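Fludgate Neighbours Help Board
Home and Garden > Lighting

Desk lamp flickers whenever I move it

Posted by marrowfat23, Friday, November 6, 2020

Hello all, I hope somebody can put my mind at rest. I've had a little Dilteck desk lamp since I started working from the box room, and it's been lovely until now. Since October it flickers whenever I shift it along the desk, and if I nudge the stem it sometimes goes off altogether. I've put a new bulb in and tried another socket. Is it worth mending, or should I give in and buy another? I'm quite fond of it!

3 replies

teapot_wolde

Oh, I do sympathise, mine did the very same last winter and I nearly threw it out. Unplug it first, please, and let it cool. Then feel gently along the flex, especially where it goes into the base, as that's where mine had worn from years of being dragged about.
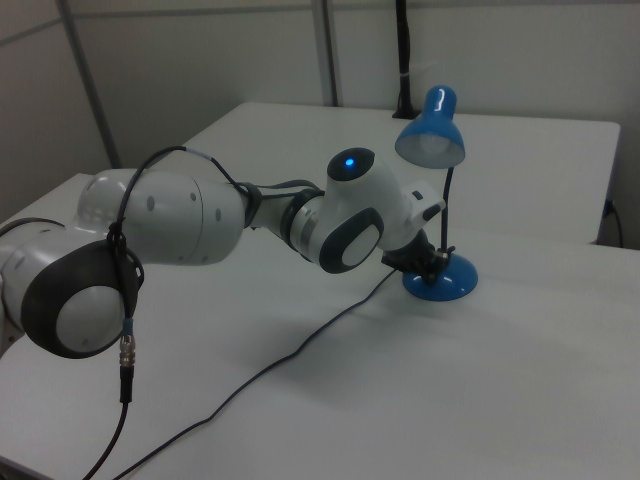 If you find a soft or kinked bit, stop using it until the flex has been replaced. The repair morning in Wolde did mine for a very reasonable sum and I had a nice cup of tea while I waited. It's best to move a lamp by its base, too, and leave a bit of slack behind the desk so nothing pulls.

gruffpenguin

Bin it. New one's 20 quid.

hallway_moth

I wouldn't bin it just yet! Have a look at the plug as well, because a loose wire in there will do exactly what you describe. If you're not happy opening a plug, ask someone who is. And if it smells of burning at all, or the plug feels hot, don't switch it on again.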